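Bimanual cell, planner and perception notes
09/05/2021

Planner

Swapped the two independent arm planners for one joint-space planner covering both arms. Zodwa wants the Dzene branch kept alive until the new one has been through the full table-setting list. Query time with the cable keep-out volumes on is 385 ms median. Collision margin between the grippers is now 8 mm. At the old value it refused any goal near the middle of the mat.

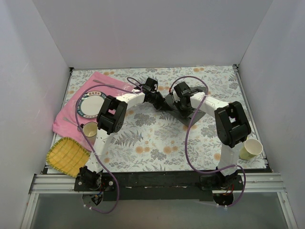 Segmentation

Retrained the Bovomon mask head on 600 wrist frames. Cups and plate segment cleanly. The printed mat is still the main source of false positives: fern fronds get labeled as cloth edge, and the orange blossoms come back as small round objects.

Gray fabric on that print is the worst case, with the line drawing and the folds close in tone.

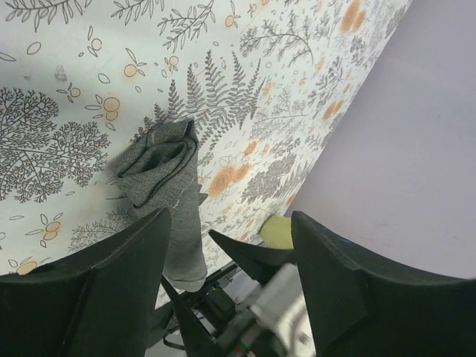

Depth gating at the table plane removes most of the print hits but also eats thin single layers of cloth. Usman suggests gating on local plane residual instead. Config is in the Grurnurell repo, run 715.

To do: rerun with the residual gate, log rejected masks, recheck the left wrist extrinsics.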